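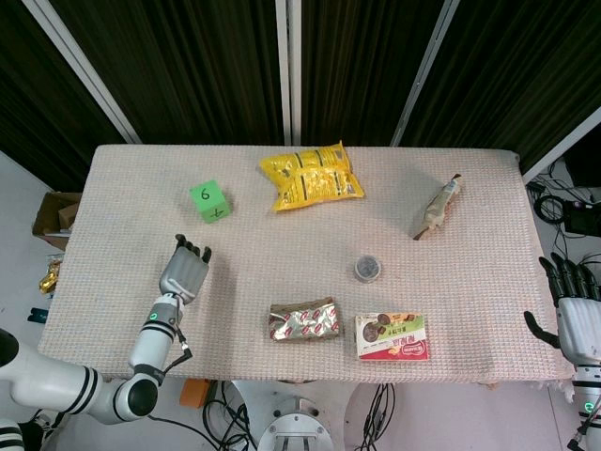 What does the Vorketti kit provide to a laboratory that already owns a two-armed robot? It provides a pair of multi-fingered hands, the control software for them, and a set of trial tasks with a common scoring sheet.

4.2 Tabletop trials

The kit was reviewed under the terms set out in Section 3. The supplier's standard settings were kept throughout, and grip force limits were left at the values stored in the Grodlow control package. Each trial consisted of a single request to pick up one named item and place it at a marked point. A total of 669 trials were accepted for scoring; those stopped by a network fault were removed before analysis.

Figure 4. Table arrangement with packaged snacks, a green foam cube and a small round clear container with a metallic lid. A multi-fingered hand is visible on each side.

Packaged food was chosen for the review because it is cheap, easy to replace and varied in stiffness. A crinkled bag and a flat foil packet call for different finger placement than a box does, and the Hondum task list treats them as separate classes. The foam cube served as the reference item and was scored apart from the food.

Operators received around 500 minutes of training on the Vitale console before scoring began. The license reviewed was the one offered to academic buyers on 7/4/24. It covers software updates but excludes replacement fingertips — a point that buyers should weigh when planning long test series. Results by item class are given in Section 4.3.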